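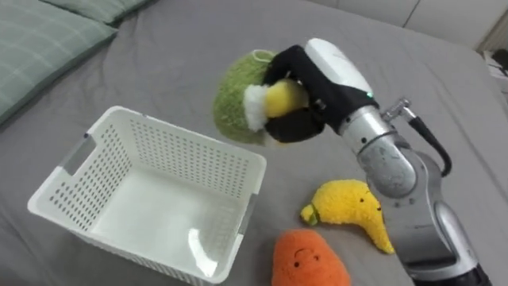 According to Jovita Zepeda, the new pump bay at Orozco station should have been two feet wider. She made the point twice before the tour had left the parking lot, and a tape measure settled it: with both engine doors open, a firefighter in full gear has to turn sideways to pass.

The open day ran on Wednesday from 9 a.m. Visitors were taken through in groups of 8, starting in the dispatch room. Orozco covers 332 square miles, most of it dry grass and scrub, and answers grass fire calls jointly with Jillberg. Call routing moved to the Nullonar system in February. Abundio Tapia ran a test call on it and brought up the hydrant map, where private tanks now show in a separate color.

The larger tender carries 3455 gallons. It can fill a portable tank through a rear dump valve or feed an engine directly – the crew demonstrated the first method only. Hose testing was explained at the drying tower. Each length is pressurized, held, drained and tagged, and a failed coupling means the whole length comes out of service.

The breathing air room was closed for compressor work. Questions at the end were mostly about burn permits, which the front desk issues until 4:30 p.m. Parking is on the gravel lot behind the tower, entered from the Jillberg side.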